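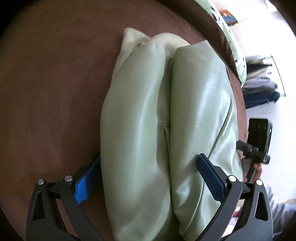
By the second week of February, Dwynwen Gronow had opinions about fingers. She had never expected to, having come to Clellard to write up other people's measurements, but there she was with the Tamero grip in her right hand and the Tessier pads fitted, telling Romain Marty that the old ones had been kinder.

"Kinder," said Romain, who liked a number, and had a notebook with 1,807 of them in it.

"Kinder to the green thing. These bite."

"They're meant to bite a little. The last ones let go of everything."

She couldn't argue with that. The last ones had let go of a scarf, a pillowcase and (twice, on the same afternoon) Romain's own hat, and Arenlow had written a very polite letter asking when they might hear something cheerful. So the blue pads had come in a box of 50, and she and Romain had promised Arenlow 200 squeezes of something soft and slippery before anyone made up their mind.

"Close it slowly," he said now. "Slower than that. Pretend it's asleep."

Dwynwen pretended it was asleep. Her grandmother used to fold laundry that way, smoothing each piece as though it might wake up and complain, and she found her hand remembering the pace of it – the patient little pause before the fabric gave. She felt the handle push back against her palm, only slightly, and she stopped there and waited.

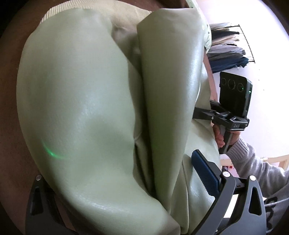

"What did you do just then?" Romain asked.

"Nothing. I stopped."

"You stopped before I told you to."

"Well, it had hold of it. I could feel that it had."

He wrote something down, crossed it out and wrote it again more neatly, and she knew him well enough by now to leave him alone while he did it. Then he turned the notebook around for her to see. He had given her a column of her own, two lines wide, and at the top of it he had put the word *kinder* with a question mark after it.

"You'll have to tell me what goes underneath," he said.

"Put the kettle on first," said Dwynwen, and opened the fingers to try again.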